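Chapter 2
Hanging Pictures in Other People's Buildings

My first paid job was a guest house in Wimitville, and I got it wrong. The owner, Thu Mạch, wanted something for every bedroom wall, and I turned up with a van full of seascapes I happened to love (I still do!). She looked at them for a while and asked me who was going to be sleeping there. I hadn't asked.

So this chapter starts with the people who use the room, and we won't get to frames or fixings until Chapter 3. We'll spend a good while on budgets too. Thu had 3000 to spend on the whole building, glass and fitting included, and I'd used up nearly half of it on two big prints for the stairs. My friend Santosh Katiyar, who hangs work in hospitals, still teases me about those prints.

Have a pencil handy as you read. I'd like you to pick a real room you can walk into, a bedroom if possible, and keep coming back to it. Sit down in it, lie down in it if you're allowed, and note what your eye lands on first. With bedrooms I always begin at the bed, because the colour and bulk of it will argue with anything you put on the wall. 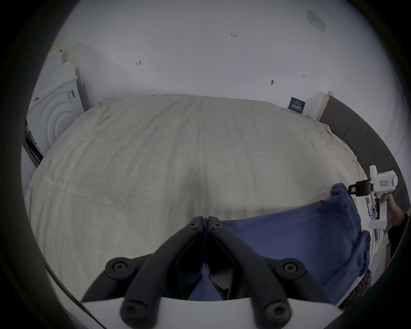

2.1 Who is the room for?

Before you open a single catalogue, write down everyone who'll spend time in there, cleaners included.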